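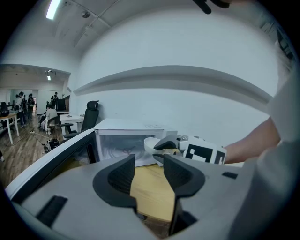

Arbeitsplatz und Teeküche einräumen
Handout zur zweiten Einheit, Kurs Büroorganisation, Standort Vuvitz
Stand: Nov 22, 2023

Vorbemerkung
In der ersten Einheit haben wir über das Aussortieren gesprochen. Jetzt geht es um das Einräumen. Viele Teilnehmer im Juli haben mir geschrieben, dass sie nach dem Aussortieren nicht wussten, wohin mit den übrigen Sachen. Deshalb ist dieser Teil nun etwas länger geworden. Bitte lesen Sie die Abschnitte 1 bis 3 vor der Übung, Abschnitt 4 machen wir gemeinsam.

1. Begriffe
Abstellfläche: jede waagerechte Fläche, auf der etwas stehen kann. Dazu gehören Tische, Fensterbänke, Ablagen an der Wand und auch die Oberseite von Geräten.
Arbeitsfläche: der Teil der Abstellfläche, der für eine Tätigkeit frei bleibt. Eine Arbeitsfläche, auf der dauerhaft etwas steht, wird in unseren Plänen als Abstellfläche gezählt.
Fester Platz: ein Ort, den alle Personen im Raum für den gleichen Gegenstand benutzen. Ein fester Platz muss beschriftet oder für alle offensichtlich sein.
Geschlossenes Fach: ein Behälter, Schrank oder Kasten mit Tür oder Deckel. Ist die Tür durchsichtig, sprechen wir von einem Sichtfach.

2. Geschirr im Büro
Geschirr ist im Büro schwierig, denn es wandert. Eine Schüssel kommt am Mittag aus der Küche, steht am Nachmittag auf dem Schreibtisch und am nächsten Morgen immer noch dort. Für Geschirr gilt in unserem Kurs:
– Schüsseln und Schalen stehen aufrecht, mit der Öffnung nach oben. Im Schrank darf man gleiche Größen ineinander stellen.
– Eine Schüssel, die auf der Seite liegt, kann rollen. Sie wird zuerst aufgerichtet und erst dann weitergetragen.
– Man fasst eine Schüssel am Rand oder außen an der Wand, nicht mit den Fingern in der Mitte innen.
– Neben einem Kasten oder Gerät mit Tür lässt man so viel Platz, dass die Tür ganz aufgeht. Steht Geschirr davor, wird es seitlich verschoben.
Im Büro Heveck hat man eine Regel, die mir gut gefällt: Das Geschirr geht immer mit derselben Person zurück, die es geholt hat. In größeren Räumen funktioniert das weniger gut, dort braucht man ein Tablett als Sammelstelle.

3. Kabel
Kabel sollen aufgewickelt und in einem geschlossenen Fach liegen, am besten in einem Sichtfach. Man sieht dann von außen, was darin ist, und niemand muss alle Schubladen öffnen. Beim Wickeln bitte beachten:
Die Schlaufen nicht zu eng machen. Am Stecker soll das Kabel nicht geknickt werden. Jede Rolle bekommt einen Klettstreifen oder ein Stück Band. Gleiche Kabel kommen zusammen, verschiedene Kabel werden getrennt gelegt.
Ein Etikett gehört auf den Kasten, und zwar dort, wo man es im Stehen lesen kann. Auf der Oberseite ist das meistens gut, solange der Kasten auf Tischhöhe steht. In einem hohen Regal muss das Etikett nach vorne. Für die Etiketten benutzen wir in Vuvitz die Vorlage Cheema, sie liegt im Kursordner. Bitte nur ein Stichwort schreiben, zum Beispiel »Netzkabel«, und keine ganzen Sätze.

4. Übung
Sie arbeiten in Gruppen zu 3 Personen. Jede Gruppe bekommt einen Tisch, einen Kasten mit Tür, verschiedene Kabel und Geschirr.
a) Räumen Sie den Tisch so ein, dass eine Arbeitsfläche von mindestens 100 Zentimetern Breite frei bleibt.
b) Zeichnen Sie die festen Plätze in den Raumplan Buster ein (Blatt 2).
c) Tauschen Sie den Tisch mit einer anderen Gruppe und suchen Sie dort ein bestimmtes Kabel. Notieren Sie, welche Türen und Deckel Sie öffnen mussten.
Taschen und Rucksäcke stellen Sie während der Übung bitte an die Wand – auf dem Boden neben den Stühlen stolpert man leicht darüber. Bürostühle werden vor der Übung ganz unter den Tisch geschoben.

5. Bis zur nächsten Einheit
Beobachten Sie eine Woche lang eine einzige Abstellfläche in Ihrem Büro, zum Beispiel eine Wandablage. Schreiben Sie jeden Abend auf, was dort steht und was davon am Morgen noch nicht dort war. Der Text soll nicht länger als 400 Wörter sein. Stichpunkte sind erlaubt, eine Skizze ist willkommen. Abgabe wie immer über den Kursordner.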